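The problem with counting ceasefire violations

16 February 2022

The monitoring mission on the Plillov line reported 1,093 ceasefire violations for May. The figure was repeated in every bulletin I read, usually beside the word "surge", and it was used in the Nemora assembly to argue both for withdrawing the monitors and for doubling their number. My argument is that it should never have been published as a single figure.

A violation, under the mission's reporting rules, is any discrete use of a weapon separated from the previous one by an interval of at least 30 minutes, or occurring at a different grid reference. An exchange of small arms fire lasting most of an afternoon can therefore be logged as one violation. A mortar crew that fires a single round from each of several positions in the same hour generates one for each position. Neither result is an error. The rule was written so that patrols could fill in a form quickly and consistently, and it does that well enough.
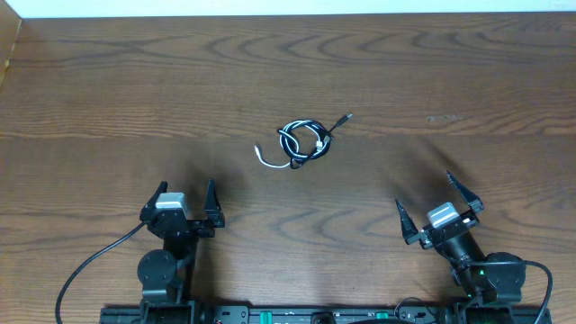
The total depends just as heavily on where the monitors can hear. There were 6 acoustic stations operating on the line for most of the previous year, and nearly all of them sat in the western sector behind Sakville. When a station at Caruso was brought into service, recorded incidents in the eastern sector rose immediately. Some of that rise may have been real. The published tables offer no means of separating it from the effect of a new microphone, and the accompanying commentary did not try. 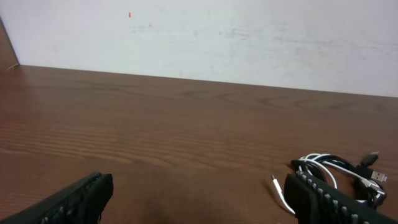 Attribution is the weaker part of the record. A station can fix the bearing of an outgoing shot with reasonable confidence when it is close to the firing position, and with very little when it is not. On the Plillov line the two sets of forward positions are far apart, and most stations are behind one or the other. The arrangement is much like a pair of black gripper fingers facing each other over a wide stretch of bare wood: the ends are easy to locate, and the space between them carries no marking of its own. An impact in that space is logged, assigned to "the opposing side" by whichever liaison officer telephones first, and corrected in a later annex, if at all. The annex is seldom cited.

I would replace the monthly total with four separate series: small arms, indirect fire, movement of prohibited equipment, and obstruction of patrols. Each should be accompanied by the hours of effective coverage in each sector. A rate per hour of coverage is less quotable than a total. It can at least be compared with the rate for the month before.
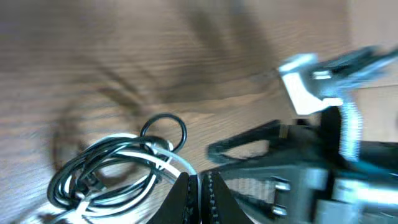
Withhold the total and each side's press office will supply one, a reply to my earlier column on this subject ran, and theirs will be worse. The same correspondent added that district officials in Nemora need a number they can put in a funding request, and that they will not read a table of rates by sector.

The first point has some force. Both press offices already issue daily counts, however, and the mission's total has done nothing to displace them. It is simply quoted alongside whichever count is closer to it. The second point concerns presentation and can be met with a short summary sheet, provided the sheet states the coverage hours on the same page as the rates.
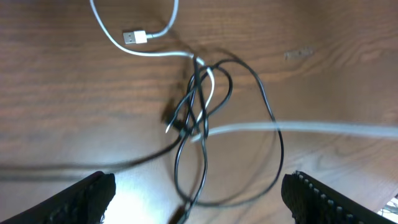
There is also the matter of revisions. Patrol reports from the Sakville sector routinely arrive after the monthly cut-off, and late entries are added to the following month under the date of receipt. A quiet month can inherit the incidents of a violent one. Statistical agencies dealing with far less contentious material publish a provisional figure, then a revised one, and label both. The mission has the dates of occurrence on file and could do the same with no change to its field procedures.

The reporting rules are due for review in May. Newsrooms need not wait for that. The coverage hours are already printed in the technical appendix, and a report that quotes the total can quote them as well.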